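Kulau Open Day

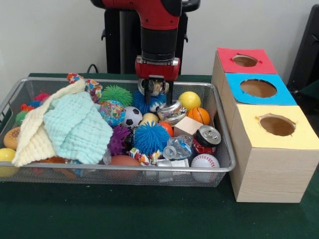 The Kulau Open Day is a public demonstration of robot sorting held at the Kulau workshop in Skorkeck. It was first held in April as a small visit for students of the town, and was later opened to all residents. The event is organised by Gentile, a training association for automation, together with the Flistasetti technical school. It is best known for its basket demonstration, in which a robot arm has to take mixed objects out of a crowded wire basket.

History

The first visit was planned for 10 students and took place in a classroom of the Flistasetti school. The interest was bigger than expected, and the organisers moved the next edition to the Kulau building, where the main room can receive 37 visitors at a time. The edition of Dec 12, 2020 was divided into short sessions, and 166 persons were registered in total. Visitors entered by the yard door and left by the street door.

Basket demonstration

The robot works above a table covered with dark green cloth. The gripper has two parallel fingers and comes down from above into a silver wire-mesh basket. The basket is filled with objects of very different kinds: spiky rubber-like balls, a baseball, a small soccer ball, a wooden cube, drink cans, a crumpled plastic bottle, pieces of muslin cloth and a printed fabric pouch. Next to it stand three light wooden boxes with a round hole in the top. The tops are red, blue and pale yellow.

The objects are placed in the basket without order, so they touch and cover each other. This is the difficult part of the task. A ball can roll away when the fingers close, and a cloth has no fixed shape, so the system must decide again for each attempt where to hold it. A crushed can is also not simple - its surface reflects the lamp, and the two sides are seldom parallel. The operators do not help the arm with their hands during an attempt. If an object falls back in the basket, the arm is allowed to try again 2 times before it must choose another one.

Other parts of the visit

After the basket demonstration the visitors go to a second table, where they can move a small training arm with a hand control. Children need an adult next to them. There is also a talk about work and study in automation, given by teachers of the Flistasetti school, and a wall display on the history of the Kulau building, which was a repair shop for farm pumps.

Reception

The local newsletter of Skorkeck wrote that the demonstration was slow but easy to follow. Several visitors asked for a longer time at the second table, and Gentile has extended this part. The explanations are given in simple language, and a printed sheet with the main terms is available at the entrance.

We use cookies to remember your settings and to count visits to this page. Accept all | Only necessary cookies | Read more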